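Oradard working group, March meeting: notes on the block-to-plate results
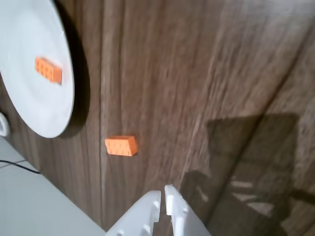
Two orange blocks, one already on the plate, gripper coming up to the other.

Notes by Cledwyn Skyrme. I took these while also presenting half the meeting, so if I've mangled your point, write to me and I'll fix it before the next one. We started at 2:10, and I apologize for the ten minutes, which were mine.

In the room: me, Vaughn Crenshaw, the two students from the Flellau side, and the Srour people on the speaker phone (three of them, I think, although one never spoke up after the hellos).

1. Last month's notes

Approved with one change. I had written that Vaughn "agreed to rerun" the old baseline. Vaughn would like it known that he agreed to look at whether a rerun was worth it. Fair enough, changed. He did rerun it in the end, see item 3.

2. Where the training set stands

We now have 3000 demonstrations of the block task, which was the number we wrote down way back when we had no idea how long a demonstration took. So, hooray! I brought cookies.

After cleaning we keep 1569 of them. I know that looks brutal on the page and there was a bit of a silence on the phone when I read it out. Most of what got dropped went for one of two reasons: the wrist view and the joint log drifted apart in time, or the operator paused so long in the middle that the model learned to pause too. The second kind is the one I feel bad about, as many of those were mine. I stop and think before I close the fingers. I've always done it, and you can see it plain as day in the logs.

Srour asked if we could cut the pauses out and keep the rest of the run. Vaughn said he'd tried it on a small batch and the arm picked up a nasty little jump at every cut, right where the frames were stitched. He thinks it can be smoothed. I think it can be smoothed too, but I don't want the smoothing to turn into its own project before summer. We left it that he'd spend two afternoons on it and no more, and then tell us yes or no.

One of the students asked whether dropping the slow runs means we're only teaching it the easy layouts. Really good question and I didn't have a good answer. The slow runs do bunch up around the layouts where the second block ends up near the plate rim, so there may well be something in it. She's going to make a plot of what we threw away by layout, and we'll look at it next time before anybody says the word "clean" again.

3. The result itself

This was the main business and it took up most of the hour.

For those who missed February: the question is whether the arm does better on the second block if the policy gets a short memory of what it did with the first. With no memory it treats each moment as brand new. That works nicely until there's a block on the plate already, and then it sometimes goes back for that one, picks it up again, and puts it down an inch over. Very proud of itself. We've been calling this "fussing" and I'm afraid the word is now in the draft.

What we compared:

Plain policy, current view only.
Same policy with the short history added (the Plerivum version).
Same policy with no history, but with a one-word stage label fed in by hand, "first" or "second".

We ran 64 trials for each, same set of starting layouts, same two blocks, same plate. The Plerivum version finished the whole job, meaning both blocks on the plate and fingers clear, in 53 of its 64. The plain one was well behind that. I'm not putting its number in the notes, as Vaughn found four trials where the scoring sheet and the video disagree and he wants to go through them again. The hand-labeled one landed between the two, a lot closer to Plerivum than I'd have bet.

That last bit is what got everyone talking. If one word gets you most of the way, how much is the history really doing? I argued that the word is a cheat, given that a person is standing there telling the arm which stage it's in, and the history version has to work that out alone. Vaughn argued back that the arm could read the stage straight off the plate if the view were good enough. One block up there, you're on the second. He isn't wrong! The trouble is that with a wrist view the plate slides out toward the corner as the arm comes down over the table, and by the time the fingers are near the second block you may have only part of the plate left to look at. How much is left depends on where the block was lying. That's our best guess for why the layout matters so much.

Srour suggested a fourth condition, plain policy with a fixed overhead view added. Everybody groaned and then everybody agreed it has to be done. A reviewer will ask for it in the first paragraph if we don't.

4. What the failures look like

We watched the failed Plerivum trials together, all of them, which took longer than I'd planned. Rough notes:

The biggest group is missed closes. The arm gets to the block, lines up a bit off to one side, shuts on a corner and pushes the block along the table. After that it nearly always tries again, and sometimes it gets it on the second go, but our rules only allow one retry, so it's scored as a fail if the retry misses.

Next come the rim drops. The block comes down half on the rim of the plate and tips off. Vaughn thinks the release height is a hair too generous, and that we all taught it that way, being nervous of banging the plate. I went home and watched a dozen of my own demonstrations after he'd said this on the phone last week and yes, I let go early every single time. Sorry, everyone.

Then there were a couple where it did nothing at all and hovered. I'd love to say we know why. We don't.

No fussing in any of the Plerivum failures. I want that in the record in big letters. Whatever else is going wrong, it has stopped going back for the first block.

5. Shadows

Short item that grew. One of the students has noticed that shadows on the table get pretty strong in some sessions, and asked if we've checked whether the results shift with the light. We haven't. The starting layouts are controlled down to a pencil mark and the lighting is controlled by whether somebody remembered the blinds. I said we should note blind position on the sheet from now on. Vaughn said we should also run one set with the lamp moved on purpose. Both agreed.

Somebody on the Srour end asked if the color of the blocks makes this easier than it ought to be, orange on brown wood being about as friendly as it gets. I said yes, and that it was a choice: we wanted to study the memory question and not spend the year on finding the block. They're fine with that so long as the paper says so up front. I've added a sentence. If it reads defensive, tell me.

6. The draft

I've got the method section and most of the results. Vaughn has the related work, or will. The title is still a fight. I like the one with "second block" in it, he says it sounds like a plumbing problem. Parked.

We did settle how we'll report retries: finished on the first try and finished with a retry go in separate columns, for every condition, no lumping. This came from Srour and I think it's right, even though it makes our table uglier.

Also settled: the dropped demonstrations get their own short appendix, with the reasons and the student's plot. Both totals go in the main text, next to each other, so no reader has to dig for the smaller one.

7. To do before next time

Vaughn: go through the four disputed trials, then send me the plain policy number. Two afternoons on the pause smoothing, then a yes or no.

Cledwyn: write up the overhead view condition so it can start as soon as the mount is free. Fix the February notes. Record a small batch with a lower release and try not to flinch.

Students: plot of dropped runs by layout. New scoring sheet with a line for the blinds.

Srour: send their comments on the method section, and the retry table from their own earlier work so that ours can match it.

8. Anything else

The gripper on the second arm has been squeaking. Vaughn has grease. There was some talk about whether the next task should be stacking or sorting, and I cut it off, as we were over time and I could see it eating another half hour. Put your thoughts in the shared file under "next task" and we'll start with it in April.

Finished at 3:25. Leftover cookies are on top of the filing cabinet.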